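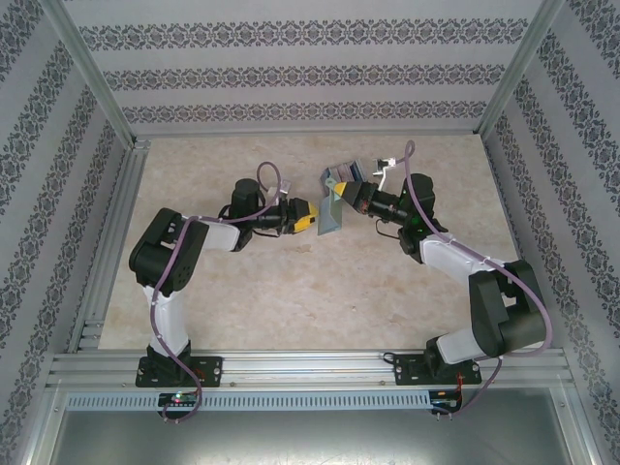 Thu 17 May. Wallpaper and floor, test booth

Sang Cù wants to sign off the lining this week. I'm not convinced yet.

The paper is the pale gray with the dark gray and purple bands, same on all three walls. Griteo sells it as wipe-clean. I'll believe that when I've wiped it. Their sheet says 1,000 passes with a damp cloth. I did 200 on an offcut with a plain rag and the purple looked a shade duller to me. Ngọc says it didn't. We were both looking under the bad lamp, so call that no result and do it again by the window.

Paste: Rigoberto used the Hunby tub left over from April. The lid had been loose for who knows how long. He says it brushed on fine. Going on fine and staying up are separate questions - check the seams next to the corner posts before anyone writes "done" on the board.

Floor panel, beige marble pattern. Nga likes it. I still think a plain one would have been easier to keep clean, as crumbs and scuffs get lost in the veining. She says that's a point in its favor. Maybe for a kitchen.

Cost so far is 637 for paper and panel, which is more than Tâm was quoted. The second invoice has a delivery line I can't match to any delivery. Ask Cloltomside before paying it.

To do:
- repeat rub test, new offcut, daylight
- press along every seam with a thumb, mark any that lift
- new tub of paste, date on the lid this time
- keep one spare roll back, Sang wants to use it on the shelves and I said no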